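About us

Hi, I'm Lenuța Stanciu. I started Listent with Aiguo Yao after we got sick of watching home robots behave nicely in a demo and then do something scary in a kitchen. We test two-armed robots with ordinary household stuff, and we write down what goes wrong!

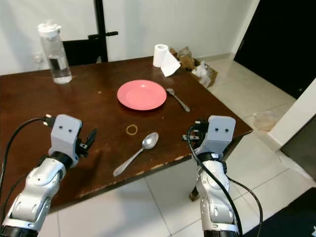

Plate, fork and spoon between the two arms.

The one everybody asks about is the July fault. On run 214 the right arm of our Jenano setup ignored a stop command and kept closing its gripper (Aiguo had just pulled his hand away, thank goodness). I hit the power switch and we didn't run anything for the rest of the week.

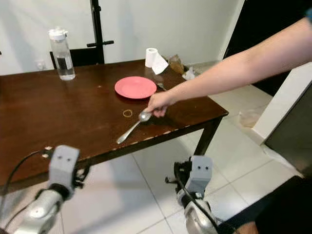
A hand on the spoon, both grippers at the near edge of the table.

We went through all 3248 lines of the log and found the stop message stuck in a queue behind joint updates. Stops have their own line now, and we did 200 clean stops before anyone reached in again. Moving the arms to another spot means another 100, even if it's just 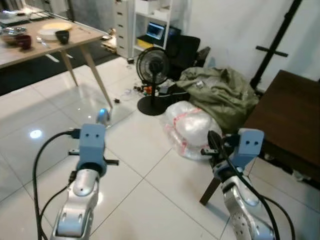 across the room, which makes for a long afternoon but I sleep better.

Cirnham was our first customer and Xiao came next, and both get every fault report, the embarrassing ones too.

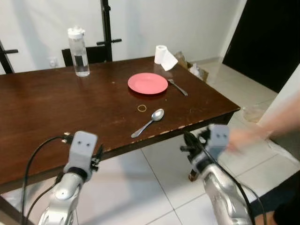

Our hands rule came out of that July mess. When there's a bare arm as close to a gripper as that one on the right, a second person has to be on the switch. Want to see the full report? Write to us!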